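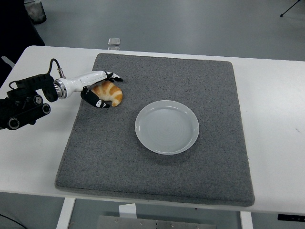
Figure 5.1 A croissant and a round white plate on a gray felt mat.

Chapter 5
Setting Out Baked Goods

Most books on table service begin this subject with a list of rules. The roll goes to the left. The plate goes an inch from the edge. Pastry is served with its points toward the guest, or away from the guest, depending on which book you own. Students copy the rules down, and very few ask where they came from.

I would like you to ask. When I started teaching at the Naltness school I collected every handbook I could find on the breakfast table, and the advice in them was hard to take seriously. Two of them gave opposite instructions for the same croissant and both claimed long tradition. Neither named a single source. My guess is that a good share of what gets called tradition was made up by someone with a page to fill.

This chapter takes a slower road. It looks at three plain matters: the surface, the plate, and the pastry itself. For each one we will ask what the usual advice says, what it is supposed to do for the person eating, and whether there is any reason to believe it.

Start with the surface. Figure 5.1 uses a felt mat that covers most of a white tabletop. Mats of this kind are sold with large promises. They are said to quiet the room, protect the table, and make food look better. The first claim is fair enough, as anyone who has set a plate down on bare stone will tell you. The second depends on what you think is going to happen to the table. The third is a matter of taste, and I have never seen it tested in a way that would convince me. Against all this you have to set the crumbs. Croissants shed, felt holds on to what falls on it, and a mat with a fuzzy face takes longer to clean than a wiped tabletop. The catalogs do not dwell on that.

Next, the plate. A white plate is the safe choice in nearly every handbook, usually because it "lets the food speak." I don't know what that means. A white plate is easy to match and easy to check for dirt, and those are good enough reasons to buy one.

Last comes the pastry. A croissant is awkward to move. Squeeze it and the outer layers crack, hold it too lightly and it rolls. Tongs are the standard answer, and they often do more harm than a careful grip from above and from the side. Section 5.3 compares the two methods.

In May, Vanderleia Rezende ran a small trial for this chapter in the dining room at Warkberg. She served 437 breakfasts with no change in the food, only in the way the table was laid. Of the guests, 313 filled out a card afterward, and 13 mentioned the layout at all. It was one dining room, and people who fill out cards are not like people who don't, so please don't build a theory on it. Still, anyone who tells you that the angle of a croissant makes or ruins a morning should have to explain those cards.

Before you read Section 5.1, lay a place for one person with a mat, a plate, and a pastry. Use whatever you have. Write down each choice you made and the reason for it. If the reason is "I was told to," write that down too - and keep the page, as you will need it for the review at the end of the chapter.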